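Plikby is free on the Etomer store until Sunday. If you missed it when it came out, claim it now and it stays in your library. A few notes from my second playthrough, for anyone deciding whether to bother.

It's a sliding-block game set in a flooded customs house. 171 puzzles, 24 of them optional. The first hour is slow. You push crates onto scales and not much else happens.

It picks up at the harbor office, when the scales start to share weight between rooms. From then on you need to keep two floor plans in your head, and the game gives you no map. I used graph paper.

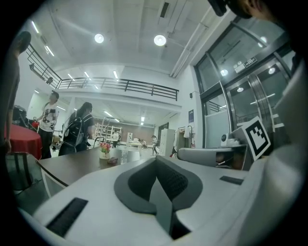
Black-and-white marker card on the counter, next to the gray padded thing.

Puzzle 71 is the one everybody gets stuck on. Small hint, no spoiler: the door is not the goal. Leave it shut and look at what the water level does when you walk away.

Otis Holloway wrote the music. Mostly low piano, and it drops out when you've been idle for a while. I liked that more than the constant loops in Oyelaran, the studio's earlier game.

Performance is fine on my old laptop. One crash in the lighthouse section, and it put me back two rooms. Turn off the film grain, it makes the floor symbols hard to read.
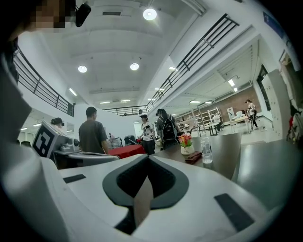

The last chapter, Oltuvport, is where the game gets big. Until then nearly every puzzle fits in one room. Now you solve across a whole building, and a switch you throw downstairs changes what you can reach upstairs. Think of a large hall on two levels like this one, with every part of it belonging to the same puzzle. I spent an evening on it and went to bed with it unsolved.

The ending is short. There's a second one if you do all the optional rooms - I have it, and it's worth the extra time, though the last few rooms feel like padding.

Over 3000 reviews on the store page and most of the bad ones are about the missing hint system. Fair enough. If you need hints, there's a decent text guide pinned in the forum, sorted by room.

Next up I'm replaying Oyelaran to see if it holds up. Will post when I'm past the bridge.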